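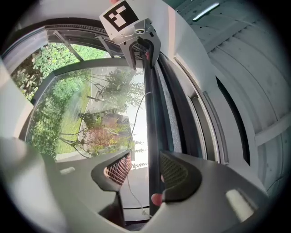
Could the budget not start with the robot arm, a student asked after the last session, given that the arm is the dearest line on the quote? It could, and many first budgets do. The trouble is that the arm is also the line that changes least. The small items around it move the total, and they are the ones left until January.

Home | Modules | Handouts | Timetable | Contact

Planning for Automation Equipment: Handout 5
Posted March 10, 2021 by the module team

1. What goes on the list

Start from the task. For this handout the task is window work: handles, sashes, stays. A sash swings, so the reach you need depends on where it stops. Write down the positions you want to cover before you ask for prices.

Hand-held grippers are normally bought ahead of an arm, and they need their own budget heading. Under it put:

- the gripper bodies
- spare fingers and pads
- clamps and printed markers
- cables
- storage for recordings
- hours for the people holding the tools

The last line is often missed. In the Pleser plan it was left out of the first draft and had to be taken from the repairs money.

2. Worked figures

The Wutamico project asked for prices on 5 hand-held grippers. Nogueira quoted 400 pounds each, delivery included. Bestska quoted less per unit but charged for finger pads separately, at 15 pounds a pair, and delivery for the whole order came to 213 pounds. Neither quote is better until you know how many pads you will get through in a year. Ask the supplier for a figure, then ask someone who has used the tool on metal edges. The two answers will differ - use the higher one.

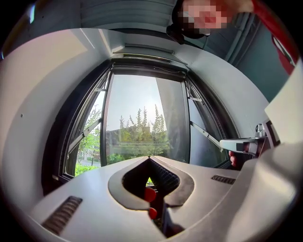
Fig. 2. Gripper at an open window, with a hand below the lever handle.

3. Site costs

Windows are fixed, so the equipment goes to them. Allow for:

- travel and carrying cases
- permission to work in the room
- daylight. Bright glass can spoil a recording, so some sessions will be repeated. Budget for the repeats.
- headsets, if your operators use them

Do not put site costs under "other". A reviewer will cut "other" first.

4. When to buy

Order pads and clamps with the first grippers. Leave the arm until you have recordings you are happy with, but get its quote early and check how long the price holds. If it runs out before your funding starts, ask for a new one in writing.

For next time: bring a one-page budget for a single task of your choice, with every line priced and the source of each price noted beside it.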